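1/ Bedroom day. Monday is the only day I get the flat to myself, so I'm doing the bedding and the wardrobe in one go and posting as I go along.

2/ Started by stripping everything off the bed and putting the bedspread back on its own. I fold on the bed and I like a clean surface to work on. The white mat goes on top of that. It gives me a square edge to line things up against.

3/ First pile done. Knitted blanket folded on top, green garment under it. The red quilt can wait at the pillow end until I've cleared a shelf.
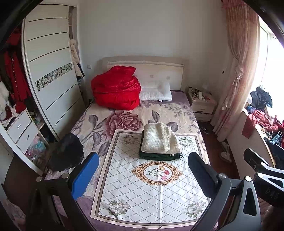
Cream and green folded, red quilt still to do.

4/ Someone asked last time how I fold knits. In half lengthways, in half again, then in from both ends. Never on a hanger, they drop at the shoulders.

5/ The quilt is the awkward one. Satin slides about, so a neat fold comes undone as soon as you lift it. I roll it and tie it with 2 old dressing gown cords. I bought a Brullik storage bag for it last winter and the zip went in April.

6/ Wardrobe next. Reds are staying where they are. Anything I haven't worn since last spring goes in the charity bag, and I'm not trying things on to decide.

7/ Drawers took longer than the hanging rail. Found a Mandagi receipt for 771 from the old place, which I've kept for the guarantee, and a lot of single socks, which I haven't kept.

8/ Towels. I hang the fluffy ones by one end, full length, and pull them straight from the bottom. If you fold them over a rail the middle stays damp and starts to smell. This one is white with a deep pile, so it gets a good shake as well.

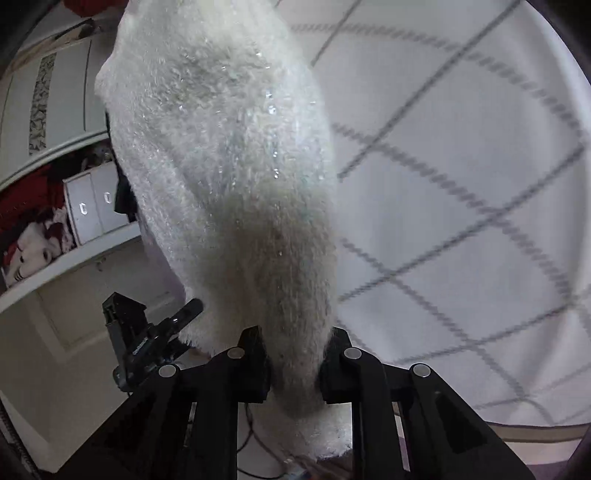 9/ Towel notes, as I get asked:
No fabric softener. It flattens the pile.
500 ml of white vinegar in the drum once a month, no powder.
Half loads only. I use the Clorov liquid because it's what the corner shop has.

10/ Bedside table is last. Bottles with a dribble left in the bottom get used up this week or go. Everything else gets wiped and put back, tallest at the wall.

11/ Still to do: tie up the quilt, take the charity bag down, order a new storage bag. Numen do one with a proper metal zip but it's out of stock in the big size. If anyone has the medium, does it take a double quilt?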